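19 May 2018

Water meter read 280 at seven this morning, against 249 at the same hour yesterday. That is 31 liters with every tap closed and the washing machine valve shut. Same test last week gave 34, so the rate is steady and does not follow the street pressure, which moved a good deal over those days.

Isolated the garden line first. No change at the small dial. Isolated the upstairs branch at the Zerico valve and the dial stopped within a minute. Opened it again and it started. The leak is upstairs, or in the riser.

Put dye in the toilet tank at 8:15 and left it until 9:00. Bowl showed faint color on the left side. Flapper is the Hulto one fitted in September, and its edge has gone stiff. Seat ring has scale on it. Cleaned the ring with vinegar and a nylon pad, then refitted the old flapper turned slightly on its pegs. Dial still moves, slower. Will order a new flapper and a fill valve together. The Drillum catalog lists a kit under part 502 but does not give the seat diameter, so I have to measure before ordering.
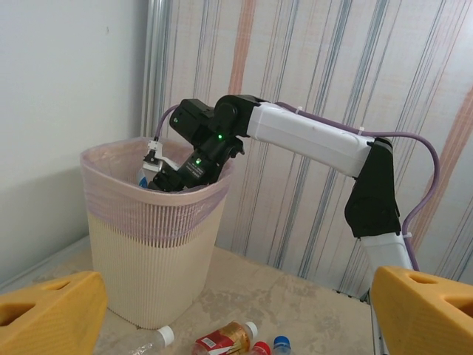 Fill valve is also suspect. Water level sits a finger's width below the overflow tube, which is too high for this tank. Lowered the float four turns. Refill takes longer now than it did before, possibly grit in the inlet screen. Did not open it, no spare washer in the house.

Left the upstairs branch shut from noon to four. Dial did not move at all in that time, so the riser below the valve is sound. Next reading at seven tomorrow, branch open.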